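Pumice, Pores and a Kitchen Scale
Hugo Vasseur, Earth Science project, 2024-12-06

I picked pumice because my aunt has a bag of it in her garden shed and I wanted to know why some of it floats and some of it doesn't (my first guess was size, and I was wrong!). I started in October with 12 pieces and a tub of tap water.

Each piece got weighed dry, then pushed under with a fork for a minute, then weighed again. The heaviest one soaked up 71 grams, way more than I expected. I dried them all on the radiator and did the whole thing over, and the numbers came out nearly the same except for one piece that crumbled on me.

Reading up on it helped a lot. Pumice forms when gassy lava cools fast and the bubbles get stuck, so how long it floats depends a lot on whether those bubbles connect and let water in.
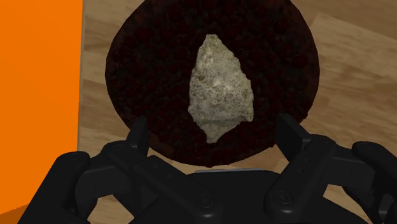 Fig. 1. Pale, pitted rock on a dark disc (computer render).

Next time I'd leave the pieces in overnight and use a better scale, mine kept switching itself off.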